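Dodeo vira longa, e o narrador continua sem calar a boca

Quem acompanhou as quatro temporadas de Dodeo sabe duas coisas: que o cometa nunca chega e que o narrador reclama do preço do pão em qualquer planeta. As duas sobrevivem no longa-metragem, anunciado em 2021-04-17 pelo estúdio Grernar, junto com o elenco de vozes e um cartaz em que o protagonista aparece de costas, provavelmente por vergonha do roteiro do especial de Natal.

Ibsa Abera volta como Capitão Dunleavy, o que era o mínimo. Depois da terceira temporada, em que o personagem passou seis episódios transformado em eco, havia quem temesse uma troca de voz. O abaixo-assinado dos fãs juntou 2,151 nomes (mantenho a vírgula do comunicado original, que deixou meia internet achando que eram duas pessoas e um pedaço).
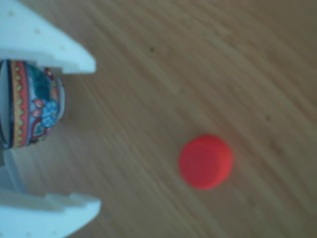 Cerâmica decorada, de perto.

A novidade é Embla Hedlund no papel de Nellumine, a rainha das marés, que nos quadrinhos só falava por balões em branco. Como se dubla um balão em branco? O estúdio diz que "com muita respiração". Hedlund vem do teatro radiofônico e já fez uma geladeira assombrada com mais dignidade do que muito ator faz Hamlet, de modo que estou tranquila.

Tavion Whitlock assume os gêmeos Orvo e Ovro, que têm a mesma cara, a mesma roupa e opiniões opostas sobre sopa. Na série eram dois atores. No filme é um só, discutindo consigo mesmo durante boa parte do segundo ato. Economia ou ousadia? O comunicado prefere "escolha artística", expressão que costuma significar as duas coisas e mais um corte no orçamento do bufê.

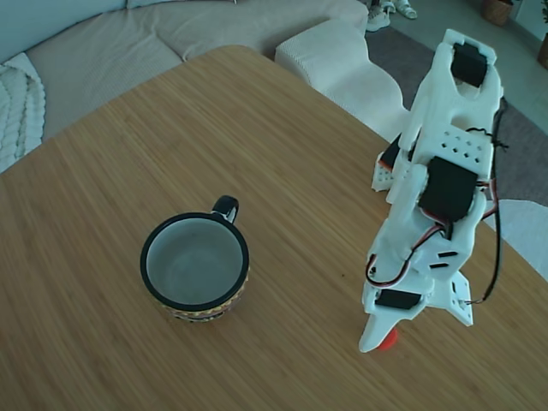
Caneca de borda preta sobre a mesa.

A direção fica com Ignacio Boateng, responsável pelo episódio mudo da segunda temporada, até hoje o melhor de todos e o único em que o narrador ficou quieto. Boateng já avisou que não vai repetir o truque. Promete uma história que se entende sem ter visto a série, promessa que todo derivado faz e que desmorona no primeiro flashback. A sinopse menciona o Tratado das Lanternas sem explicar o que é. Boa sorte aos novatos.

Também sabemos que a trama se passa entre a terceira e a quarta temporadas, justamente no intervalo em que Dunleavy perdeu o bigode.

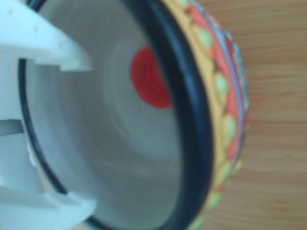

O bigode, aliás, tem hoje sua própria minissérie em quadrinhos, com tiragem de 1,000 exemplares numerados e uma capa alternativa que brilha no escuro. Comprei. Não me orgulho, mas li duas vezes.

A trilha é de Gebhard Eberhard, o mesmo da série, agora com orquestra de verdade no lugar do teclado que fingia ser oboé. Tenho certa saudade antecipada do falso oboé. O tema de abertura, divulgado em março num trecho curtíssimo, ganhou coro, sinos e uma pausa dramática tão longa que achei que a conexão tivesse caído.

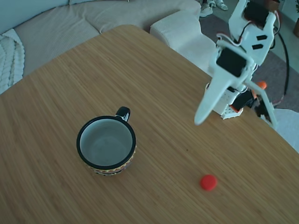 Sobre a estreia, a Grernar fala em "em breve", unidade de tempo que no universo de Dodeo já equivaleu a um ano e meio. A dublagem em português ainda não tem elenco confirmado, e a distribuidora não respondeu se o narrador manterá o sotaque que adquiriu sem motivo no meio da segunda temporada. Assim que responder, aviso na próxima edição. Enquanto isso, quem quiser rever a série deve começar pelo episódio do farol e pular o do carnaval submarino.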